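Chapter 16
Chores and Machines

A dishwasher washes plates well, but somebody still has to load it. Most household and shop-floor work has gaps of this kind, and this chapter asks how far machines can fill them.

Clearing a table or restocking a shelf means handling things of many shapes, some of them breakable. In a trial at the Skivuren works, an arm was set 100 small handling jobs and finished 37 without help. A trained worker finished them all before lunch.

Glass is a hard case. 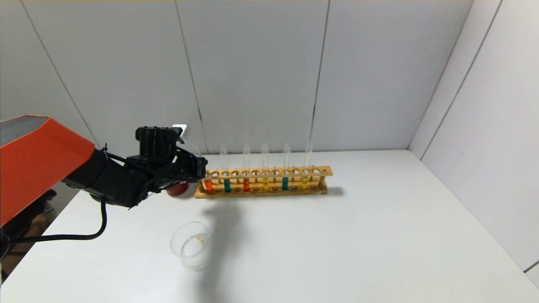
A grip that is too light lets the glass slip, and one that is too firm may crack it. People judge this by touch and seldom think about it. Section 16.1 looks at grip, and Section 16.2 at the Furach kitchen tests, where the same cups were moved 784 times.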